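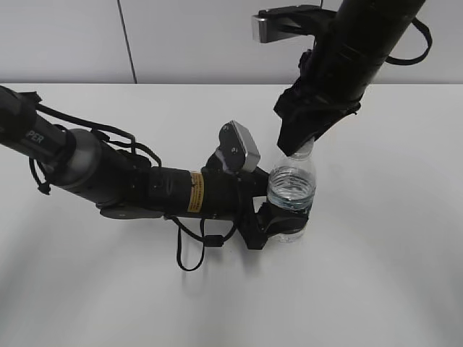 Clear bottle, white table.

Quick one tonight because I have to be up at 6. I've been trying to drink more water since March and it's going — okay? Not great. Some days good, some days I get to dinner and realize it's been coffee the whole way.

So, what works for me. Bottle on the table where I can see it. Not in the bag, not by the sink. On the table. If it's in the bag it does not exist. I had one of those big Nakberg jugs for a while with the lines down the side telling you how far behind you are, and I hated it. Weighed a ton, leaked in the car all the way to Stosbridge. Gave it away.

Second thing is a real glass. I drink twice as much if I pour it out first, no idea why. Sips from a bottle are nothing, a glass I just finish. The ones I like are the round fat kind, Romitz, got them on clearance and I'm down to two becuase of the dishwasher. 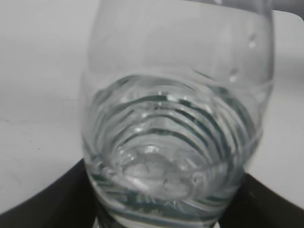
Water in the glass, all ripples.

Could look at that for a while. Anyway.

Temperature — room temp, sorry. I know people want ice. Ice makes me drink slower and then there's a puddle. No lemon either, I tried the lemon thing for 14 days and mostly had sticky fingers and half lemons going hard in the fridge. 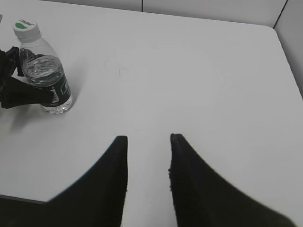
Also clear the table first. Sounds dumb but when there's mail and chargers and a cereal bowl on there I stop seeing the bottle, it's just one more thing in the pile. Tuesday night I wiped everything down and put back only what I use. Took less time then I thought, and I found the Vandenberghe coaster I'd been blaming the cat for.

Ok bed. Will report back on the refill schedule if I stick to it.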